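Guvel Briefing Room Interpreting Set
Oltau Conference Supply > Talks and Delegations > Interpreting
$481 per set, carrying case included

We have been fitting out meeting rooms for visiting delegations, peace study groups and foreign policy clubs for a good many years now, and the question we get more than any other is what to buy when the two sides of the table don't share a language and there is no money for a proper booth. The Guvel set is our usual answer, and we've grown very fond of it.

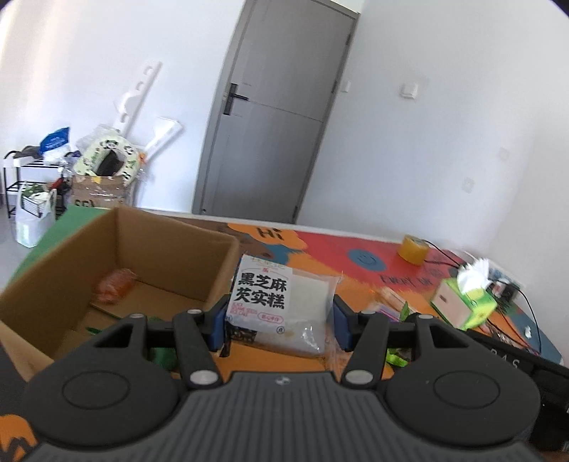
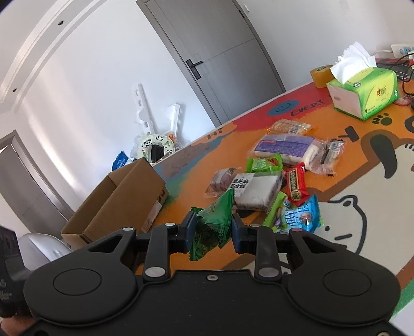 Marisol Alvarado wrote to tell us that her group had used the set through two long sessions between river towns on opposite sides of a border, and that the thing she noticed most was how much sooner people started looking at each other. With the old arrangement everyone stared at the interpreter, she said, and by the afternoon the poor man had no voice left. She would like a longer cord on the microphone, and we have passed that along.

What comes in the case

One interpreter's transmitter with a clip-on microphone
8 pocket receivers, each with a single-ear headphone
A charging tray that takes all the receivers at once
Spare foam covers
A printed seating guide (more on this below, we're rather proud of it)

How it works in the room

The interpreter sits a little back from the table and speaks quietly into the transmitter, and whoever needs that language listens on a receiver. There are 3 channels, so if you have, say, a Spanish-speaking delegation, a Portuguese-speaking one and some observers from somewhere else entirely, each can be on its own channel without anyone hearing the others. You will need one transmitter for each language you interpret into. The set comes with one, and you can add more at any time.

The receivers have one dial for volume and one small switch for the channel, and that is all they have. We tried a fancier model a while back, with a screen and menus, and it was a misery! Delegates kept pressing things during the opening statements and ending up on the wrong language, and then of course they were too polite to say so. With the Guvel you can show a person how to use it in the time it takes them to sit down.

Battery life is 11 hours on a full charge, which has been enough for every meeting we've supported ourselves, including one on fishing rights that ran well past dinner. Charge the set overnight and leave the tray behind if you're traveling light.

About privacy

Please read this part before you order. The Guvel uses an ordinary radio signal, and a radio signal doesn't stop at the wall. For public forums, student conferences, sister-city visits and most kinds of open dialogue it is perfectly suitable. For closed negotiations, where a draft text or a prisoner list might be read aloud, we'd steer you to the Grullik wired set instead, which runs a cable to each seat. It takes longer to lay out and people do trip on it, but nothing leaves the room. If you aren't sure which kind of meeting you have, write to us and we'll talk it through with you, no obligation.

The seating guide

Orlando Ñahui drew this up for us, and it has turned into the part customers write in about. It shows where to put the interpreter for a long table, a round table and the awkward horseshoe that so many city halls seem to own, and where to seat note takers so they aren't leaning across anyone. There's also a page on the order of opening remarks and what to do when both sides would like to go last. Extra copies are free with any order, just ask.

Questions we hear a lot

Can I add receivers later? Yes, they're sold singly, and older Guvel receivers work with the newer transmitter.

Do I need a license? It depends on the country. Check the rules where the meeting will be held, and do it early if you're carrying the case across a border. Customs officers are fond of opening it. A short letter from your host saying what the equipment is for helps a great deal.

Can I rent before I buy? You can. Rental sets go out with the same contents, and we take the rental fee off the price if you decide to keep yours.

Who do I call if something breaks? Ask for Toivo Nurmi in our workshop. Headphones wear out first, usually where the cord meets the plug, and he keeps plenty of them on hand.

Page last revised 18 February 2023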